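Speaker notes: What internal newsletters are for
Ruby-Lee Tamihana, Galtcombe communication teachers' meetup, Jun 27, 2020

Opening (don't rush, people are still finding the mute button)

Hi everyone, I'm Ruby-Lee. I teach the employee communication module at Galtcombe, and before that I spent a good long stretch writing the staff newsletter at Parlow. If you've ever written a staff newsletter you know the feeling of pressing send and hearing nothing at all! I want to talk about that silence and what I think we should be teaching students to do with it.

Ask for a show of hands: who has their students write a newsletter as an assignment? Who has them measure anything afterward?

The Parlow story

Parlow had 3000 staff when I started, spread over 19 sites. My boss loved the open rate. Every December we put it on a slide, everyone nodded, and we moved on. Then we changed the payroll dates. I wrote it up (nicely, I thought), the open rate was great, and 800 people called the payroll desk that week asking when they'd be paid.

Pause here. Let them laugh.

I went back and read my own piece. The new date was in paragraph five, after a quote from a director and a bit about our values. People had opened it, sure. They just hadn't found the thing they needed, and I don't blame them one bit.

So now the first exercise in my module is dull but it works. Students get a long memo and a stranger gets one minute with their rewrite. Then the stranger says back what they're supposed to do and by when. If they can't, we rewrite it. Some groups go through four rounds and get pretty grumpy with me.

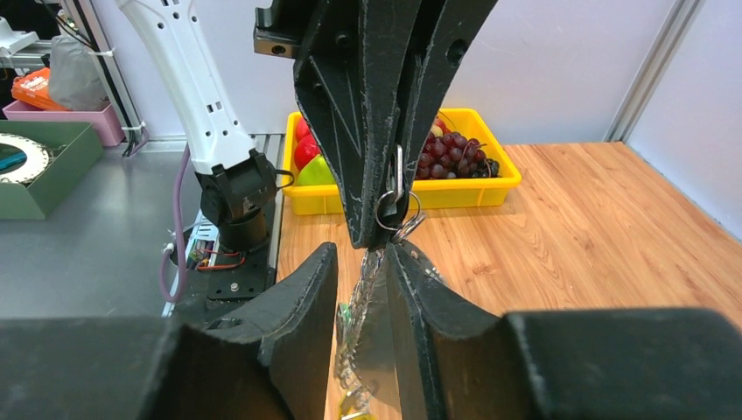

The Pangilinan exercise

This one is newer and I'm still fiddling with it. Pangilinan is our made-up furniture company, and it's closing its Plulholm warehouse. Students write the same news for the warehouse crew, for the store managers and for the local paper. They have 2000 words for all three together, and they can split them however they like.

What I see every time: the paper gets the longest version and the crew gets the shortest. We put the three side by side and talk about who would learn what first, and from whom. Give this part plenty of time, it's the best conversation of the term.

Skip if running late: the bit about managers forwarding emails with "FYI" and nothing else.

Questions I'd like back from the room

How do you grade listening? I've tried a reflective log and it mostly gets written the night before.

Does anyone have a workplace that lets students sit in on a real team briefing? Mine dried up this spring and I'd love to swap contacts.

Put my email in the chat before the break, and remember to stop sharing the screen.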